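Gripper day, or how I lost a morning to one linkage pin

Been meaning to write this up since June. Two arms, one window, a lot of curtain.

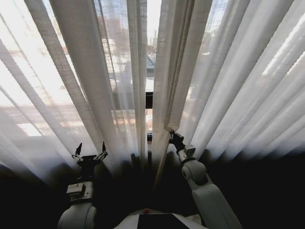
Derkach's reply, when I moaned to them that the right hand kept losing the cloth, was that I should stop blaming the cloth and go check the pads, then the pins, then the zero, in that order, and not touch the force setting till all that was done. Annoying. Also correct, mostly. I'd already touched the force setting.

So. Background for the people who only come here for the bike posts (sorry). The robot is a two-armer, white casing, black grippers with the long skinny fingers. We call the job Murkia. Murkia is curtains: open them, close them, take hold of the inner edge and walk it across. Sounds like nothing. It's the worst job we have. A box is a box every time you pick it up. Sheer fabric is a different thing every time, and it's thin enough that the fingers can be fully shut and you still don't know if you've got it.

The complaint in my log was "R drops edge, partway". Left arm fine, it mostly hangs about with its jaws open waiting for its turn. Right arm would pinch, start to pull, lose it. Then close on air and carry on quite happily across the window with nothing in it.

What I did first, wrong: bumped the grip force. It held better for maybe an hour. Then it was dropping again and now there was a faint squeak on closing as well. Put it back to where it was. If you take one thing from this post, write down the old number before you change it. I had it on the back of a receipt and nearly threw the receipt out.

Then the pads. Each finger has a little strip of rubbery stuff on the inside of the tip. I'd been wiping them with whatever was on the bench. Don't. The spray cleaner we use for the casing leaves a film and the film is slippery, you can feel it with your thumb if you go looking. Warm water, drop of dish soap, lint free cloth, let it dry all the way. New pads if the edge has gone round. Right hand pads had gone round. Left ones looked almost new, fair enough, they do half the work.

Pads we get from Grernon, bag of 20, and they come slightly long so you trim them. Trim with a fresh blade against a steel rule. Scissors leave a lip and the lip catches the weave and then you've got a pulled thread in someone's nice curtain. Ask me how I know. (Two pulled threads. Bottom of the panel, you'd have to be looking.)

New pads on, better, not fixed.

Pins next. The fingers are held by skinny linkage pieces and every joint in the linkage is a pin with a clip on it. You power the arm down, properly down, at the switch, and wait for the joint brakes to clunk. Then take hold of the finger tip and wiggle it sideways. Gently. Should be more or less nothing. Left hand, nothing. Right hand, one finger had a wobble I could see from a metre away. How I missed that for weeks I do not know.

Getting the pin out is fiddly and there's no nice way. What worked:

Towel on the floor under the arm. A big one. The clips fly.
Support the finger with your other hand so the load's off the pin.
Clip off with the small hooked pick, not a screwdriver, I slipped with the screwdriver and put a scratch in the knuckle.
Push the pin through from the far side.
Look at the pin. Mine had a step worn in it you could feel with a fingernail.

I only had one spare. Plillitden, who look after the other half of the building's gear, had a drawer with a few more and let me have 2. I owe them pins. Reminder to self, owe Plillitden pins.

Fresh pin in, tiny smear of the dry lube. NOT grease. Grease near white curtains is a terrible idea and it'll get there, it always finds its way out onto the pads. New clip too, don't reuse the old one, they open up a bit coming off and never grip the same. Wiggle test again. Solid. Very satisfying actual clunk-free closing, first time in ages.

Then the zero. The hand thinks "closed" is wherever it was told closed was, and with a worn pin that number had drifted along with the wear. So after a new pin it's wrong in the other direction. Ours you do from the maintenance page: jaws open wide, jaws closed on nothing, let it settle, save. Then do it over and see that you get the same answer. I got two different answers, which had me swearing, then found I'd left a bit of backing film on one of the new pads. Peel the film off your pads. Both sides, they've got it both sides.

After that, the fabric check. There's a setting for how closed the fingers have to be before it believes it's holding something. With a thick curtain it's easy, there's a gap. With sheers the gap is basically the same as no gap. What we do is have it take a fold instead of a single layer, so it goes in a bit deeper past the edge and closes on a few thicknesses. Bunches the cloth up more and it doesn't look as elegant, but it knows it's got it. I moved the approach in a touch deeper and left the threshold where it was.

Ran it 70 times over the rest of the day, open and close. One drop, early on, and I reckon that one was me standing too close with the floor fan going behind me. Turned the fan off. No more drops. I'm not calling that science.

Light's another thing. Window job means the cameras are staring straight at daylight, and sheers glow. Mid afternoon the whole top half just goes to white and it gets vague about where the edge is. So I've been doing all my testing in the morning, which is a bit of a cheat and I know it. Locking the exposure helps the dark lower part stay dark and the edge stay an edge. Auto exposure hunts every time an arm goes across. Haven't got a proper answer for the afternoons. Blind on the outside, maybe. Kind of defeats the point of a curtain robot.

What I've changed in the routine, for my own benefit as much as yours as I'll be back here looking for it:

Wiggle test every morning, both hands, before power on. Takes no time.
Pads washed at the end of the day, soap and water only. Spray cleaner has moved to the other shelf.
Pads swapped every 500 cycles on the right hand whether they look bad or not. Left when they look bad.
Pin out and looked at when the pads get done. Might be overkill. We'll see.
Zero after any of the above that involves a tool.
Spare pins in the drawer, labelled. Currently there's none in the drawer, just the label.

Few odds and ends. The cable on the wrist block should have some slack in it with the arm at full reach up, mine was a bit tight so I re-clipped it. Casing wiped down while I was there. And if anybody's got a source for pins in a harder steel, same diameter, I'd like to hear it. Grernon only list the standard one and I had about some 20 minutes on hold before giving up on asking for anything else.

Oh and Derkach, if you're reading, yes. Pads, pins, zero. I've written it on tape and stuck it inside the cabinet door.

Next post will be the left shoulder, which has started making a noise when it comes down from the top of the window. Only from the top. Only when it's slow. Going to have a listen with the cover off tomorow.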